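2025年11月19日　実験ノート(シミュレーション班)
記入:ヴィラ・セメニウク
共有先:パロミノさん、タンさん、サヴィタさん

今日の目的は、手首カメラだけを入力にした方策で、背景テクスチャのランダム化がどのくらい効くかを確認することです。先週の打ち合わせでタンさんから「平均の成功率だけでは、何に負けているのかわからない」と指摘がありましたので、失敗の種類も記録することにしました。

条件
・シミュレータ環境:Punow(社内版、設定は先週と同じ)
・学習用エピソード:2000
・評価用エピソード:各条件600
・条件A:机の表面は無地のみ
・条件B:机の表面をランダム化、周りの物は固定
・条件C:机の表面と周りの物の両方をランダム化
・乱数の種は三条件とも共通

午前中はCの学習を再開しました。昨日の夜、ディスクがいっぱいになって止まっていたためです。古いログを消してから、チェックポイント347から続けました。損失の曲線につなぎ目は見えませんでしたが、念のため、再開の時刻をログに書いておきました。

午後は評価です。Aの方策は無地の机では良い動きですが、模様のある机に替えると、アプローチの途中で手首が細かく揺れます。パロミノさんは前から「揺れは制御の遅れだ」と言っています。しかし遅れの設定は三条件で同じなので、私は画像の側に原因があると考えています。
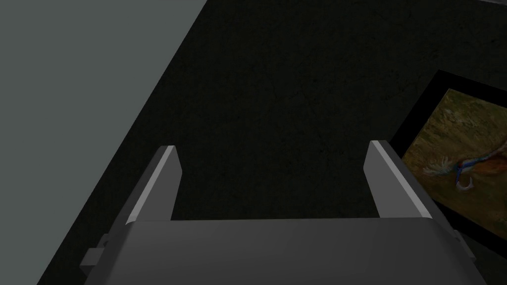
評価では、行動を出すたびに手首カメラの画像と特徴マップを一緒に保存しています。数値だけを見ていた時には気がつかなかったことが、並べて見ると少しわかってきました。指が開いて何もつかんでいない段階では、画像の大部分が机の黒い斑点模様になり、手がかりになる形がとても少ないです。そこに右側の黒い縁の絵のような、色のはっきりした物が入ると、Bの特徴マップはほとんどその縁に集まります。黄色や茶色の面より、黒い縁と中の青い点のほうに強く反応していました。絵は把持の対象ではないので、これは困ります。左上の灰色の面との境界線にも反応がありますが、こちらはAでもBでも出ますので、方策が机の端を位置の目安に使っている可能性があります。

結果(600エピソード中の成功数は、集計表のほうを見てください。ここには傾向だけ書きます)
・A:無地では一番良い。模様が入ると大きく下がる。
・B:机の模様には強い。絵などの物が近くにあると、手が物のほうへ少し流れる。
・C:無地ではAに負けるが、条件を変えても下がり方が小さい。流れる失敗も少ない。

失敗の分類はサヴィタさんと二人で別々に行い、後で突き合わせました。一致しなかったものは「揺れ」と「流れ」の区別が多かったです。最初の接近で横にずれ、その後に揺れる例があり、どちらに入れるか決めていませんでした。今日からは、先に起きたほうで分類します。過去の分も直す必要がありますが、まだ手をつけていません。

気になること
一つ目は、暗い表面の時の露出です。レンダラの自動露出を切ってあるので、黒い机では表面の模様がかなり沈みます。実機のカメラは自動露出ですから、この差は後で問題になると思います。
二つ目は、グリッパ自身の写り込みです。画面の下側をいつも本体が占めているので、その部分をマスクして学習したほうが良いかもしれません。ただ、指先まで隠すと、開き具合の情報も画像からなくなります。マスクは本体の部分だけにして、指は残す案で試したいです。

次にやること
・絵の位置だけを動かし、机と照明を固定した評価セットを作る(752番の初期姿勢を基準にする)
・本体マスクあり/なしでBを学習し直す
・自動露出を入れた条件を一つ追加する。パロミノさんに設定の場所を聞く
・制御の遅れをゼロにしたAも一回だけ走らせる。パロミノさんの説もこれで確認できるはずです

追記(夕方):タンさんから、特徴マップの色の範囲が条件ごとに違うので比較しにくい、とコメントをもらいました。確かに自動調整のままでした。範囲を固定して描き直しています。上に書いたBの反応の強さは、描き直した図でもう一度確認するまで、仮の観察として扱ってください。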